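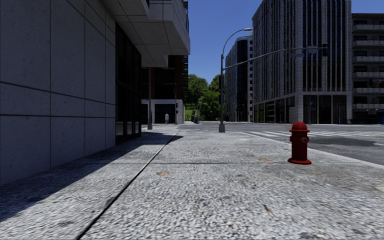

Walking a city in summer is a skill, and I came to it embarrassingly late. For years I plotted the shortest line between two points and marched along it, arriving everywhere pink and cross. Then a friend in Itberg, Ilham Bouazza, took me out at two in the afternoon and showed me how she gets across town, which is by shade and almost nothing else. She'll go three blocks out of her way for a good awning! Since then I can't look at a street without reading it the way she does. Take a wide concrete footpath beside a big building in grey stone panels, with an upper floor pushed out over the pavement. To Ilham that's a gift, because the wall throws a broad diagonal of shadow with an edge so sharp you could walk it like a kerb, and she'll be on the dark side of it all the way to the corner.

She keeps notes, too. A battered street map, folded so often it's gone soft, with pencil hatching for morning shade and blue biro for afternoon. Her best find is the Szczepańska arcade, 400 metres of covered walkway that most people use only to get to the shoe repairer. At midday she swears by the lane behind the Kusov bakery (narrow, tall on both sides, smells of caraway) and after five she moves over to the plane trees on Daltuvier Street.

I've now done the full crossing with her several times. It takes 50 minutes if we don't stop, and we always stop. The direct way is 25, and I'd have told you once that doubling a walk was madness. But you notice so much more when you're hunting for cool air! Brick walls that face east are lovely by late afternoon. Fountains help less than you'd hope. Dark glass does nothing for you on its own, but a deep doorway next to it can be glorious, and a hedge beats a fence every time.

Trees are still the best of the lot, and Itberg has been planting again since May. The new ones are skinny little things in wire collars, and Ilham has already pencilled them in with question marks. She reckons on up to 6 years before they'll be worth crossing the road for.

My own map is a mess so far. I've started with the walk to the library, and I've got the first half hatched in.

Related stories
The last of the lane bakeries
Hats that survive a proper wind
Learning to love the slow tram
A beginner's guide to street trees

Comments

marnie_k
The Szczepańska arcade in July saved me when I was pregnant. Lovely piece.

Old Tom
Don't forget the north side of the post office. Cool until lunch.

petrichor
I do the opposite in winter and chase the sun. Might start a map of that!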